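Nov 8, 2020 - Histlow bench, grapes

Grape sorting again. Nivaldo Sampaio wants it written down that the wallpaper was not his choice. Bows, pink lattice, watercolor flowers, the lot. He hung it, though, and lined up the seams better than I would have, so draw your own conclusions. We had 11 sheets of the Skisby left over in plain gray and they are still in the cupboard under the sink.

Fruit: three colors, green, reddish and the very dark ones that pass for blue or black depending on who is arguing. Bought at Furnival, 403 g for the dark bunch on the kitchen scale, stem included. Did not weigh the green. Should have.

Trays are the clear plastic kind, and they show every drip. Floor panel is the marbled one - a nice surface, but a dropped grape is hard to spot against the darker veins, and I have now found 2 with my shoe.

Basket is the teal one with mesh sides. I still prefer it to the Bristelen tub we used in April, which had solid walls and turned the bottom layer into juice. Mesh lets you see the lower bunches without lifting anything. Stems catch in it if you drag a bunch along the side, so lift straight up and put it down in the middle.

To do:
- trim long stems before they go in the trays
- wipe the floor panel, it gets sticky near the front
- ask Nivaldo whether the 85 cents for the extra tray came out of his pocket or mine
- stop eating the green ones, we are running low and everybody knows who it is

Histlow workshop notebook - questions to the bench desk - Back to top
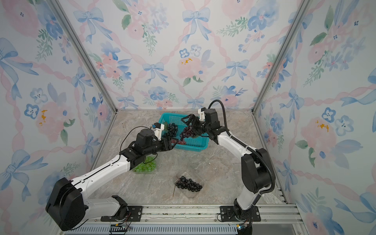
Reddish and dark bunches in the teal basket, green still in its tray.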